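Notes > Workshop > Metal finishing

Removing old lacquer from silver-coloured metal

Thilini Gunawardena
Sunday, November 20, 2022

The last post on lacquer produced more email than anything else on this blog, most of it asking the same thing: how to tell whether a piece has been lacquered at all, and how to get the stuff off without taking the plating with it. I have written up my own procedure below. It applies to small domestic metalware, meaning candlesticks, dish stands, trays, lamp bases and the like. It does not apply to anything old enough or valuable enough that you would insure it separately.

Identifying the coating

Bare metal tarnishes evenly, starting in recesses and working outwards. Lacquered metal tarnishes in islands. Where the film has cracked, air gets under it and you see dark threads or blotches with hard edges, surrounded by metal which is still bright. If polish has no effect on the dark areas, there is a film between the cloth and the tarnish.

A second check is water. Wash the piece in warm water with a drop of washing-up liquid, rinse, and watch it drain. Clean bare metal lets water run in a sheet. Sound lacquer tends to break it into beads, although wax will do the same, so wipe a small area with white spirit first and repeat the test there. White spirit shifts most waxes and leaves most lacquers alone.

The third check is acetone on a cotton bud, applied somewhere out of sight, usually under the foot. Hold it in place for a slow count of 20. If the spot goes tacky or the bud picks up a yellowish smear, the coating is a nitrocellulose or acrylic lacquer and will come off with solvent. If nothing moves, you have either bare metal or one of the baked or two-part coatings, and those are a different problem.

Identifying the metal

This matters more than the lacquer. In order of how often I see them:

Chrome plate is bluish, very hard and does not tarnish. It is rarely lacquered. If it looks dull it needs washing, and if it is pitted no amount of washing will help.

Nickel plate is slightly warmer, almost straw-coloured beside chrome, and goes cloudy with age. It was often lacquered by the cheaper makers.

Silver plate is the whitest of the group and goes through yellow and brown to black. Wear shows on the high points as pink (copper beneath) or pale yellow (brass or nickel silver beneath).

Aluminium is identified by weight. Do not use washing soda or any other alkaline cleaner on it, including the foil-and-soda bath that gets recommended for everything.

Stainless steel is unplated and forgiving. Most modern pieces with a mirror finish are either this or chrome on something cheaper. A magnet is of limited use, as some stainless grades attract it and some do not.

I keep a card for each piece with the metal, the coating and the result of each test. The one for the tray in the previous post is headed 1941, after the date scratched on the underside, and says nickel over brass, nitrocellulose, two strips needed. I got that one wrong the first time by assuming silver.

Solvent stripping

Work outside or with two windows open on opposite sides of the room. Acetone vapour is heavier than air and flammable, so no pilot lights, heaters or cigarettes. Nitrile gloves last only a few minutes in acetone before they swell. Butyl gloves are the proper choice and a pair will outlast several boxes of the others.

1. Wash the piece and dry it fully, including inside any rolled edge.
2. Remove felt, baize, rubber feet and any wiring. If it is a lamp base and you are not competent to rewire it, stop.
3. Wrap the piece in strips of cotton rag, pressed down so that they touch everywhere.
4. Wet the rag with acetone and cover the lot loosely with aluminium foil to slow evaporation.
5. Leave it for ten minutes, then unwrap one strip and look.
6. If the film has softened, wipe downwards in one direction with the same rag, turning it often. Rubbing back and forth only spreads dissolved lacquer about.
7. Go over the whole surface once more with clean acetone and a clean cloth.

Do not use cling film in place of foil. Several brands dissolve to a greasy smear in acetone, which then has to be removed as well. I also avoid dichloromethane strippers entirely. They are restricted for home use in the UK and the substitutes sold in their place work well enough, if slowly.

Used rags go flat on a fence or a wire rack outside until fully dry. They do not go in a heap in the bin.

My friend's old advice was to boil lacquered brass in water with bicarbonate of soda. It does work on some nitrocellulose films, which lift off like cellophane. I have had one success and one failure. The failure was a hollow candlestick weighted with pitch, and the pitch ran out over the hob at well below boiling. Check whether the base is filled. If it is heavy for its size and there is a plate or a plug underneath, assume it is, and keep it away from heat.

Polishing afterwards

Use the mildest thing that works. For plate, that is a paste of precipitated chalk and distilled water on cotton wool, and nothing stronger unless the chalk has plainly failed. Every abrasive polish removes metal, and on cheap plate the layer is thin enough to go through in an afternoon. The wadding polishes sold in tins are considerably coarser than people think. I tested two of them on an offcut of plated sheet and both left visible scratches under a hand lens.

Curved work is harder to judge than flat work. On a flat tray, a scratch shows wherever you tilt it to the light. On a bulb or a flared foot, the reflection is compressed into a narrow band, and everything outside that band looks perfect when it may not be. Turn the piece a little at a time under a single lamp and follow the bright line across the surface. Two lamps give two lines and make it harder.

The junction between a bulb and a foot needs a strip of cotton tape drawn back and forth like a shoe-shine cloth. Fingers do not reach in evenly and leave a dull ring. 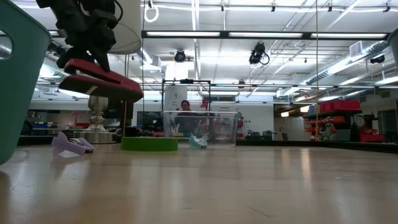 Polished metal pedestal with a flared base.

Rinse with distilled water if your supply is hard. Ours in Cernach is soft and I still use distilled for the final rinse, as tap water left standing in a seam marks the surface. Dry with a hairdryer on the cool setting and handle only with clean cotton gloves from this point.

Whether to relacquer

My view is that most pieces should not be. Lacquer is a good choice for something that will be displayed and never touched, such as a plaque. On anything handled, it fails at the points of contact first and the whole cycle starts again, with the added difficulty that local repair always shows.

The alternative is microcrystalline wax. Put on a very thin coat with a soft cloth, leave it to haze, and buff. It gives less protection than lacquer, but renewing it takes minutes and it comes off with white spirit. Do not wax anything that food will sit on.

If you do relacquer, spray it. Brushing is possible on small fittings only. The metal has to be free of grease, the room warm and dry, and the coats light. Heavy coats run to the lowest edge and set there as a yellow bead. I get the best results from three light passes with a quarter of an hour between them, and I don't start at all if it has rained that day.

Record of current work

For my own reference, carried over from the paper notebook:

Dish stand, from the Onska sale. Nickel, lacquer removed, chalk polish, waxed. Finished.

Lamp base, Prarnuvbridge. Coating did not respond to acetone. Probably baked. Left as it was.

Pair of candlesticks for Sanna. Silver plate, worn through on one rim. Washed and waxed only. Replating quoted and declined.

Tray, 1941. Second strip done. A patch near the handle is still grey and I suspect an old solder repair. To be looked at again in December when the better lens comes back.

Stock number for the butyl gloves, for those who asked last time, is 1063 at the chandlery counter. They come in one size and it is too big.

Last updated: a correction to the glove paragraph and the note on hard water.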